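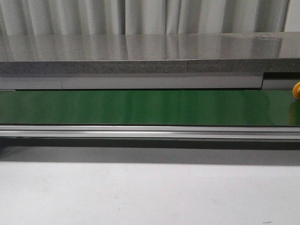
Green belt, pale folds of fabric behind.

Hosamon Monster Night Box -- 25 Films on 6 Discs

We have been putting monster movies on people's shelves for a long while now, and I don't think we've ever had as much fun with a set as we did with this one (Callum Pickering watched the swamp pictures twice and is asking to go again). The Hosamon box gathers the creature features that Ustik Pictures made for drive-ins and late shows, from the early lake serpents right through to the big, silly, wonderful moth pictures at the end.

All of them are uncut, with the original mono sound, and the longest runs 51 minutes, so you can easily get through a double bill on a weeknight and still be in bed at a decent hour.
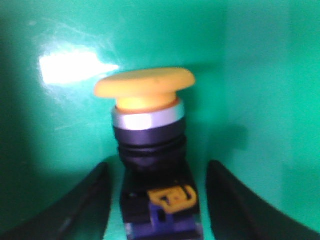
Yellow push button on glossy teal-green.

Inside the box you'll find the discs in a sturdy fold-out case, a booklet with an essay by Wendy Inskip on the men inside the rubber suits, and 3 reproduction lobby cards. Subtitles are English only, I'm afraid. The discs are region free and play on any standard Blu-ray player.
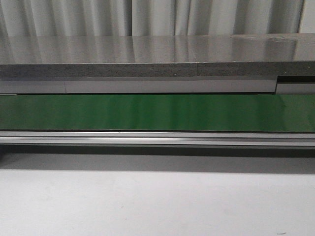 1 min read

If you already own the older Tudow release, you may be wondering whether to buy again. The Tudow discs were fine for their day, but they were missing the Schouten trilogy -- and those are the ones folks write to us about! They're all in the new set, trailers included.

Orders placed by Tuesday, December 31, 2024 get the slipcover at no extra charge. Boxes ship in January.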